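Waxed or unwaxed for marmalade – is the extra cost doing anything?

Posted in: Preserves, Pickles and Puddings
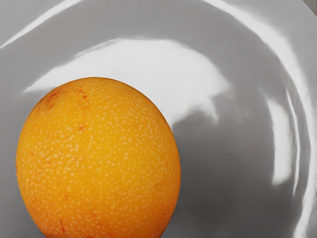
peelandpith wrote:

Every January I get told the same thing, that you must use unwaxed fruit for marmalade or it will taste of floor polish and never set. I have made it with whatever was cheapest for 15 years and I can't say I've ever tasted floor polish. This year the farm shop at Grindthorpe wants nearly double for a net of unwaxed and I am not convinced I'd be getting anything for it except a nicer label.

Has anyone done the two side by side, same recipe, same pan, same day? I don't mean "my mum always said". I mean two batches.

---

Marrowfat replied:

Not side by side, no, but I wouldn't go back. I don't like the idea of eating the coating, simple as that. You are boiling the peel for two hours and then spreading it on toast. With an orange you peel and eat it doesn't matter, you throw the skin away.

---

peelandpith replied:

Fair enough, but that's a reason to do with not liking the idea. The wax is allowed on food. I'm asking whether it changes the marmalade.

---

tillyscullery replied:

It does if you don't scrub them. I had a greyish film round the top of the preserving pan one year and it was a pain to get off. Very hot water and a stiff brush first, then dry them with a rough cloth, and I've had no trouble after that. The set was fine both times.

What are people paying? Ours were 382 pence for a kilo of Sevilles, which seemed steep until I saw the price in the supermarket.

---

Old Gooseberry replied:

Sevilles are very often sold unwaxed anyway, so half of this argument is about nothing. Look at the label on the box. If you're using sweet oranges for marmalade then you have a bigger problem than wax, because you won't get the pectin or the bitterness.

---

Marrowfat replied:

Plenty of people make sweet orange marmalade and it's lovely. You add lemons.

---

Old Gooseberry replied:

Then it's orange jam with lemons in it.

---

RCalado replied:

Raquel Calado here, I used to run the preserves table at the Thursday market so I've made rather a lot of this stuff. My grandmother's recipe (the family always called it Falcão, after the farm) uses sweet oranges and lemons, and it sets like a brick if you soak the pips overnight in a muslin bag. So I'd disagree with Old Gooseberry there. It's less bitter, yes. Some customers came back for exactly that.

On wax, I bought waxed and unwaxed depending on what was in and had no complaints about either. I scrubbed everything. Where I did notice a difference was age. Fruit that had been sitting about a long while gave a flat-tasting jar, and waxed fruit can sit about for ages and still look good, so that may be where the bad reputation comes from.

---

peelandpith replied:

Now that I can believe. Shiny and old. It would also explain why people who switch to unwaxed swear by it: they've started buying from somewhere with a quicker turnover and they think it's the wax.

---

Marrowfat replied:

Or they can taste the difference and you can't.

---

peelandpith replied:

Possibly! But I'd want it done blind before I paid double.

---

sixjarsleft replied:

Different question, sorry to butt in. Does anyone trust a sugar thermometer for this? Mine is a Dreller and it says setting point has been reached long before the saucer test agrees. Last batch I believed the thermometer and ended up with syrup.

---

tillyscullery replied:

Put it in plain boiling water and see what it reads. If it doesn't say 100 (a shade under if you live up a hill) then you know how far out it is. And stir before you read it, the bottom of the pan is always hotter. I still use the cold saucer and would ignore the thermometer if they disagreed.

---

Old Gooseberry replied:

Saucer every time. Take the pan off the heat while you're testing or it carries on cooking and you overshoot.

---

sixjarsleft replied:

Thanks both. Tried it, boiling water reads 104. So that's that solved, and I've got nine jars of very nice syrup if anyone likes it on porridge.

---

Marrowfat replied:

You can boil that up again, you know. Tip it all back, bring it to a proper rolling boil and test every few minutes. Wash the jars and sterilise them again first. It goes a bit darker, that's all.

---

peelandpith replied:

Right, I've given in and bought both. A kilo of waxed and a kilo of unwaxed, both Sevilles, and the chap at the shop swears they came in on the same delivery. Same sugar, same pan washed out in between. I'll number the lids and get my sister to hand out the toast so I don't know which is which either.

---

Old Gooseberry replied:

Two jars and one sister isn't much of a trial.

---

peelandpith replied:

It's two jars more than anyone else in this thread has managed. Will report back when they've had a few weeks in the cupboard.

---

RCalado replied:

Cut the peel the same thickness in both, please. That will change the taste more than anything else you do.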